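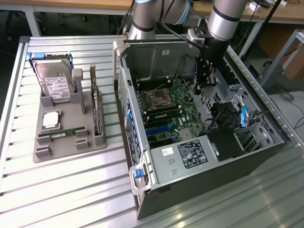

2022-09-09
Dinesh Chowdary

Label printer queue stalls at Cedgate warehouse

Reported by the Cedgate shipping desk. Labels sent from the Karnmont dispatch screen reach the print server but do not come out. The queue shows the first job as "Printing" and everything behind it as "Waiting". Restarting the print service clears it for a while, then it sticks again. Both label printers on the desk do it. The office laser printer on the same server is fine.

Checked first
Printer power, paper, ribbon - all normal. Self-test label prints on both units. Both answer a ping from the server with no loss over 200 packets. Disk space on the server is fine. No driver updates installed since March.

Attempt 1
Deleted and re-created both queues with the same driver. Test label printed. Stalled again the same afternoon with 60 jobs waiting. No change.

Attempt 2
Turned off two-way communication on both queues. The stall still happens, but the first job now goes to "Error" instead of staying on "Printing". Left it off, as the error at least shows up in the event log. The log entry gives a write timeout on the printer port and nothing else of use.

Attempt 3
Compared job times with the error times. Every stall follows a batch from the Tureck returns screen. Single labels from the normal dispatch screen never start it, they only get stuck behind it. Asked shipping to hold returns until after lunch. No stall all morning. Released one returns batch and the queue stopped on the second label.

Saved the spool file from that job and opened it in a text editor. The returns template calls for a stored logo by name. The logo was loaded on the old printers and was never copied to the replacements. That should only give a blank space on the label, and on the first label it did. The second label in the file has no end-of-label command, so the printer sits waiting for more data and the server waits on the printer.

Cause
Returns template edited at the Jayawardena office when the customer address block was made longer. The closing line was dropped from the repeat section. The missing logo is a separate fault and does not cause the stall.

Fix
Put the closing line back in the repeat section. Loaded the logo to flash memory on both printers, so it survives a power cycle. Sent a returns batch to each printer in turn, then to both together. All labels printed, queues empty after.

Still open
- Two-way communication is still off. Turn it back on at the next quiet period and watch the queue for 2 days.
- The Jayawardena office has its own copy of the template. It needs the same edit or the next sync will overwrite ours. Sync is paused until they confirm.
- Shipping has a desktop shortcut that restarts the print service. Remove it once this ticket is closed. It drops any job in progress, and two dispatch labels had to be reprinted by hand.

Status: monitoring. Priority lowered to normal.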